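Subject: Re: [marsh-list] planting dates, and the matter of the plugs
From: Mārtiņš Rimkutė
Date: October 2022

Marjan Bagheri wrote:

> Before everybody commits to the Ranjbar side for the planting, could
> somebody who was out there last season please write down what went wrong?
> I keep hearing "the geese" and "the string" and then people change the
> subject. I have 2000 plugs of cordgrass on order from Candach and I would
> like them to end up in mud and stay there.
>
> Also: is the sponsor money from Jakasis tied to acreage or to plants? The
> letter says "restored frontage," and I have read it four times without
> learning what a frontage is.
>
> Also also: who has the augers?
>
> Marjan

Marjan, I was out there, so I suppose it falls to me. Augers first. I have two. The third is in the creek. If you stand on the old duck blind at a low enough tide you can see the handle, and you are welcome to it.

Now the money. Jakasis pays by frontage. I called and asked, and the woman on the phone was very nice and had to go find out herself. Frontage means the length of shoreline along the water that has live grass on it when their person comes to look. It doesn't matter how deep the planting goes back from the edge. You can see how a certain kind of mind would respond to this, and I will confess that for one evening I had that kind of mind. A single row of plugs, one plant deep, would take us most of the way to Pollex Point and earn us a very large check and a photo in their newsletter. Then the first decent blow would take out the whole row and we'd have a shoreline of holes. So no. I'd like us to plant it five rows deep like grownups and take the smaller check.

Their person comes in the spring, by the way, and does not bring boots. Somebody should have a spare pair in a normal size. Last year he wore mine and I wore bread bags.

As to what went wrong at Ranjbar, I'll try to keep it in order.

The string. We laid out the rows with cotton string because we had all agreed that plastic had no business in a marsh. Fine. Cotton string shrinks when it gets wet, and a marsh is wet. By the second morning every stake had been pulled toward its neighbor and the rows looked like the ribs of something. We planted along them anyway, having driven all that way. If you look at the Ranjbar side from the road you will notice a pleasing fan shape that visitors have complimented. Please let them go on thinking it was on purpose. This year I would use wire flags and pull every one of them when we leave. I counted 1478 of them in my garage last week, which is a longer story, and they are free to whoever will come get them.

The geese. The geese like a fresh plug better than anything else in the county. They don't even eat it, half the time. They pull it up, look at it, and lay it down next to the hole, and then they do the next one. We lost the whole south end that way before anybody got the fencing up. The fencing was in my truck the entire time, under the cooler. I have heard this mentioned.

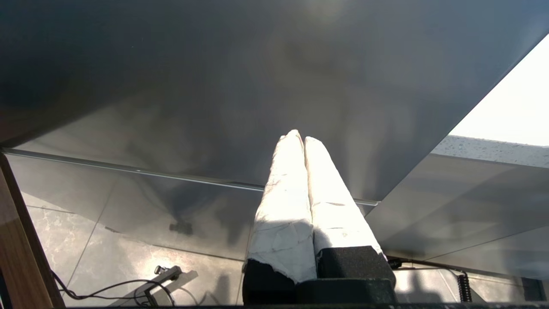
What worked, in the end, was the low fence with lines run across the top so that they couldn't drop in from above. Geese apparently want a runway. Take away the runway and they stand outside and complain. The lines need to be close together, no wider than I can spread my arms, and you have to go back and check them after any wind. We had a roster for checking. The roster had my name on it on four different lines, in handwriting that was not mine.

The depth. Nearly everybody plants too shallow, me included, and it's the reason for most of what we blamed on the geese. The hole should swallow the whole root ball with a good bit of stem besides, and then you heel it in hard. Harder than seems kind. If you can pull it out with two fingers then so can the tide. I went down my own rows afterward giving each one a little tug and it was not a proud afternoon.

The fertilizer. The slow-release pellets go in the bottom of the hole. They do not go on top, where they float off and feed somebody's algae. A person on this list, who is a retired chemist and should have known better, put in a handful per hole instead of a spoonful, and those plants came up the green of a pool table and then fell over. There's a measuring spoon tied to the bucket now. Use the spoon.

The elevation. I've saved this for near the end because it's the one that matters, and I know most of you quit reading at the geese. We planted too low. The chart said one thing, and the mud said another, and we believed the chart because it was laminated. The bottom two rows were under water for so much of the day that they never had a chance. Look at where the existing grass stops on the good stretch by the culvert, and don't go any lower than that. The old grass has been doing this longer than we have and has never once consulted a chart.

Which brings me to dates. I know the plan on the table is to plant in November. I'd like to argue against it one more time and then I will be quiet, or at least quieter. Plugs that go in that late just sit there. They don't root to speak of until it warms up, and in the meantime they get a whole winter of storms, ice along the edge if we're unlucky, and every goose from Canada. The bulk of what we lost last season was lost before it had grown a single new leaf. If Candach will hold the order over the winter, and I think they will if you ask the greenhouse and not the office, we could go in the spring on the first good run of low tides and have roots down by summer.

The argument on the other side is that we have people now and may not have them in spring. I take that seriously. We had 11 on the best day last time and by the end it was me, my sister-in-law, and a boy who needed hours for school. So here is what I'd propose, and anybody who hates it can say so on the list instead of in the parking lot:

1. Use the November day for the things that don't need plants. Fence posts, the wrack cleanup, marking the elevation line, and hauling out that section of somebody's dock which arrived in the last storm and has been claimed by no one.

2. Put in one test row. A tray or two, no more, at the right depth and at the right height, behind a proper fence. If it comes through the winter looking good I'll apologize to the November people in writing.

3. Everything else waits for spring.

A few smaller things while I have your attention.

Parking. The man with the boat trailer has asked us again, politely, not to block the ramp. He was less polite to me in person. Park on the shoulder past the mailbox and walk.

The shells. We still have most of the bagged oyster shell stacked behind the pump house, and it was supposed to go along the toe of the bank to take the edge off the waves. It's done nothing behind the pump house except smell. The bags weigh more than they did when we filled them, I would swear to it. If we can get six people in a line, it's one morning. If we get two people it's my back.

The tide app. Please everyone use the same one. Last time we had three apps and a printed table from the bait shop, and people arrived in shifts for a low tide that had been and gone. The bait shop was right. I'd go with the bait shop.

Waders. If you borrowed the pair with the patch on the left knee, they're not a loan, they're a responsibility. They leak at the other knee.

Marjan, I hope that answers it. I can meet you out there any morning you like to walk the line by the culvert, and I'll bring flags, God knows. If you do talk to the greenhouse, ask whether they can send the plugs in the deeper trays. The shallow ones dry out in the back of a truck before you get to the causeway, and we spent the first hour last year pouring drinking water on them out of people's own bottles. One of those was lemonade. That plant did fine, for the record. It's near the third post and it is bigger than the others.

I don't have the key to the pump house. I gave it to somebody who said they would make copies. If that was you, write me.

Mārtiņš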